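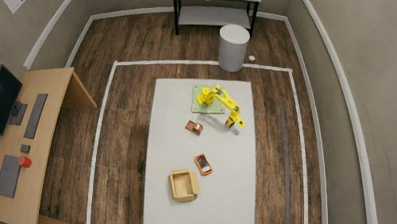
Simulated Rollouts as a Ranking Tool: Interview with Bushra Sial

Posted 1st July

Bushra Sial works on policy evaluation at Rorwood, where her group maintains Gondal, a simulated benchmark for tabletop manipulation. The group's latest report asks a narrow question: if several control policies are scored in simulation, does the resulting order match the order obtained on hardware?

"We don't claim that the success rates agree," Sial said. "They don't. A policy that looks good in Gondal usually loses some of that on the real table. What we want is for the better policy to stay the better policy."

The standard Gondal setup places a yellow arm on a green base plate near the far end of a white table. Objects go on the tabletop, among them an open cardboard box and a handheld device with an orange-red rim. The rest of the room is modeled too, down to the desk with its monitor and keyboard and the white line on the floor.

Sial was asked whether the background earns its rendering cost. She said the group tested this directly by running the same policies in a version with plain gray surroundings. The ranking became less stable, mainly for policies trained on wide camera views. "Those networks had seen furniture during training. Take the furniture away and you are measuring something else."

Each policy was run for 544 episodes in simulation and 100 on hardware. Initial object poses were drawn from the same distribution in both cases. A further 3,000 simulated episodes were used to estimate how much the ranking moves when only the random seed changes. In the final comparison, 2 policies swapped places between simulation and hardware. Their simulated scores had overlapping confidence intervals, and Sial does not count the swap as a failure of the method.

"If the intervals overlap, report a tie," she said. "People dislike ties in a table, but the data is what it is."

Contact remains the weak point. Gondal uses the Vulteck solver with friction values fitted per object, and thin items lying flat still slide too easily when pushed from the side. The report lists pushing and grasping separately for this reason. Shadows were a smaller problem. An early build rendered them with hard edges, and one policy began reaching for the dark patch under its own wrist — softening the light source removed the behavior.

Flotaris, the group's scoring script, marks an episode as successful from object poses alone. Sial would like to add a check on applied force, as a policy can currently crush the box and still pass. That change is planned for August, along with a second room layout.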